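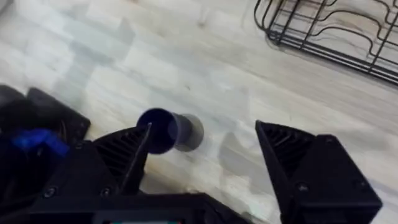
Floor walk-through, Etim building, ground level, October

Filled in by Musa Bashir, copied to Temitope Bassey at the Ovemton office

1. Floor clear of small loose items - NO
One little thing lying on its side on the pale wood floor, dark navy at one end and gray at the other, the navy end flared like a cup. My best guess is a stopper or maybe a spool, but please don't quote me! It's small and it's round, so I'd hate for anyone to step on it with a tray in their hands. Temitope, if you know what it belongs to, shout.

2. Boards flat, no raised edges - OK
I did the whole room in socks this time (old trick from my Grerkville days) and didn't catch on anything. Two boards by the back door creak. They creaked last year too and I've stopped worrying about them.

3. Floor dry, no polish residue - OK
Checked at 8 a.m. before anybody came in. The new cleaner from Javden leaves less of a film than the old one, and I'm a fan.

4. Mats and rugs secured - PARTLY
The entry mat is fine. The long one in the hallway has lost its backing at one corner and slides if you come in fast, so I've rolled it up and put it in the closet. Can we order a new one? I measured the spot already and the size is on the back of this sheet.

5. Cords off the walkway - OK
Much better than last time, thank you to whoever bought the clips.

6. Exits and door swing clear - OK
Both doors open all the way. The side door is stiff and wants a bit of oil - I'll bring some.

7. Lights working - NO
Two bulbs out in the hallway, same fixture as before, so I'd like someone to look at the fixture this time.

To do before the next walk-through: items 1, 4 and 7. I'll take the bulbs, Temitope has the mat.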